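Promer project update: more produce, more clutter

The Promer project has moved into its second round of recording at the Purkton workshop. The first round covered rigid items such as boxes, cups and hand tools. This one is about food and packaging, which bend, crumple and tear, and the learning system did poorly on them in the winter trials.

Each example is a full recording of an operator driving both arms through one task, with the joint positions and the video saved together. We aim for 120 good examples of each task before any training starts. A session usually gives us 24, and we throw out the ones where an arm stalls or the video drops. 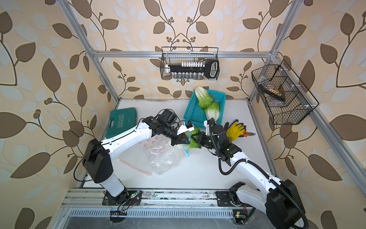
Leafy vegetables have been the slowest group to record. A leaf folds when it is gripped in one spot, so operators are asked to bring both grippers in and share the hold. With lettuce between the two grippers and a blue plastic bag under part of it, the system also has to learn where leaf stops and plastic starts. We leave unrelated things on the table on purpose, in this case work gloves, pliers and a toolbox, and we move them between recordings. Models trained on a bare table at Tamayo last year went looking for the food in the same place every time.

The patterned wallpaper stays up for now. We have 12 wall coverings to rotate through and will change over once the vegetable tasks are finished.

Labelling is running behind. Every recording gets a short written instruction and a start and end mark for each step, and the team at Gellham is working through a backlog from September. To help them, operators should type the instruction before recording and use everyday words. "Pick up the lettuce with both hands" is fine. Please keep the colour of an item in the instruction if there are two of the same kind on the table.

There are 7 vegetable tasks left on the list. Bread and wrapped goods come next, and the updated task sheets are in the shared folder.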